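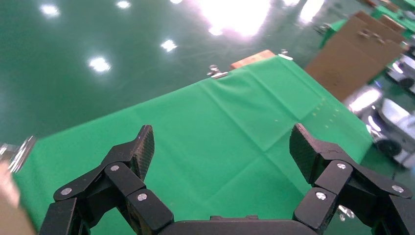

Figure 1. Open gripper over a green cloth

Visitor Experience at the Dondetti Lamp Evening
Tourism and Culture, second-year project report

1. Background

The lamp evening at Dondetti is held on the lake steps every night in February. It was a local event until the road was widened, and it now draws over 500 people on a clear night, many of them travellers staying a single night on the way to the coast. Our project looked at how these visitors hear about the ceremony, where they watch it from and what they understand of it when they leave.

We stayed at the Hira guest house, a short walk from the steps. Two local operators sell places for the evening. Baler Boats takes people out on the water, and Mekonnen runs a walking tour that ends at the steps before the first lamps are lit.

2. Method

We attended on 12 evenings and handed out a one-page questionnaire as people left. We got 70 back that were filled in well enough to use. Some were completed by one person for a whole family, and we treated these as single answers. We also went out with Baler Boats twice and joined the walking tour once, paying the normal price.

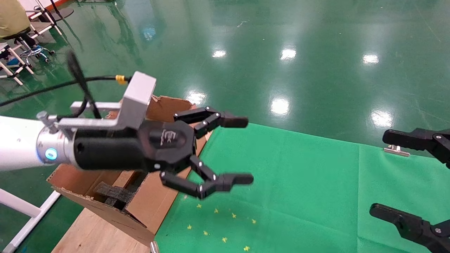

The questionnaire was in English only, and this limits the results. Domestic visitors were a large part of the crowd but a small part of our sample. We tried reading the questions aloud in the first week and gave up because of the loudspeakers.

3. Findings

Most visitors had heard of the ceremony from their guest house and came the same day. Few had read anything beforehand. People on the boats rated the view highly but said they could not hear the singing over the engines, which are kept running to hold position. People on the steps heard everything and saw less, especially those arriving after 6 pm.

Understanding was weak in both groups. The commonest wrong answer was that the lamps are for the dead. They are set out for the fishing season, and the song names the old landing places in order. Visitors on the walking tour did better on this question, as the guide covers it on the way down.

Several answers complained about being asked for money by people selling lamps. We put this to both operators and suggested a printed sheet with the usual price.

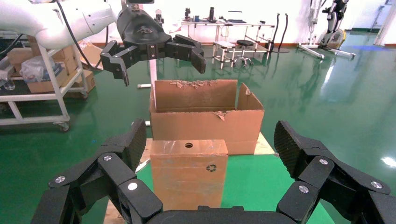

Mekonnen replied that a sheet would be out of date within a season, and that guests should simply be told to agree a price before they take the lamp. Baler Boats did not answer.

4. Recommendations

Boats should moor at the old jetty and switch off engines during the song. Guest houses should have a short text explaining the lamps, in at least two languages. The lower steps should be left for families taking part, with visitors directed to the upper ones.

A later study should include a questionnaire in the local language and cover the last week of the month, when the crowds are said to be largest.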